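Lumbao to Accept Candy Wrappers and Other Flexible Film at Curbside

By Elżbieta Gajewski
5th February

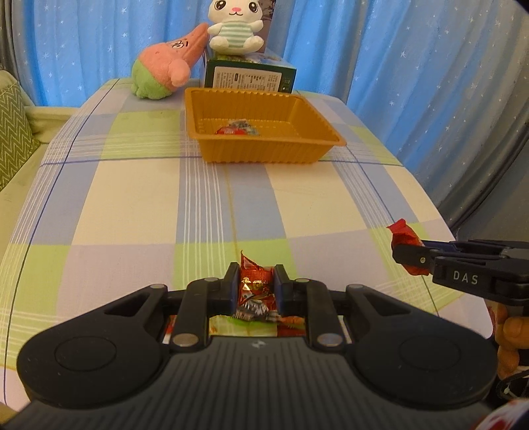

Households in the Lumbao collection district will be able to put flexible plastic film and foil-laminated packaging out with their regular recycling under a program approved by the district's solid waste board. The change covers candy wrappers, chip bags, bread bags, pouches and the outer film on multipacks. Until now all of these have gone to landfill with general trash.

Material is to be placed in a separate clear bag, tied, and set on top of the recycling cart. Film put loose in the cart will still be treated as contamination. Loose film wraps around the shafts of the disc screens at the Travus sorting plant, which has to be stopped and cleared by hand. The plant logged 1,062 hours of downtime from this cause over the last reporting year, according to a staff report presented to the board.

Bags will be pulled off the belt at the pre-sort station, before the first screen, and baled on site. The bales go to Seka, a processor under contract to the district for four years. Seka separates the stream into two grades. Single-polymer film, mainly polyethylene and polypropylene, is washed, shredded and pelletized. Multilayer and metallized film, the category that takes in most confectionery packaging, cannot be pelletized economically with the equipment now installed and will be pressed into board for pallets and drainage sheet.

"The metallized fraction is the difficult one," said Shamim Siddiqui, process engineer at the Travus plant. "You have a very thin layer of aluminum bonded to plastic, often with print and a sealant layer as well. Optical sorters read the surface, and the surface tells them very little about what is underneath."

A trial on 11 collection routes ended in December. Residue left after hand sorting was 10 percent by weight, within the limit set in the Seka contract. Most of the rejected material was food-soiled film and paper receipts. Participation was higher on routes with single-family homes than on those with apartment buildings, where shared carts made it harder to keep bags closed.

Residents are asked to empty wrappers and shake out crumbs. Rinsing is not required for dry foods. Pouches that held sauce, pet food or yogurt should be rinsed and drained. Compostable film, bubble mailers with paper facing, and any film that has held motor oil or pesticides are excluded.

Board member Manju Dixit voted in favor but asked for quarterly tonnage figures broken down by grade. She said the district should not report pressed board and pellets under a single recycling rate. Staff agreed to publish the two separately.

Clear bags will be mailed to each address with the next service notice, and replacements will be stocked at the Lerel drop-off center during normal hours. Apartment managers will receive larger bags and a lidded rack on request. Questions about service at multi-unit buildings should be directed to Janelle Tan in the district's collections office.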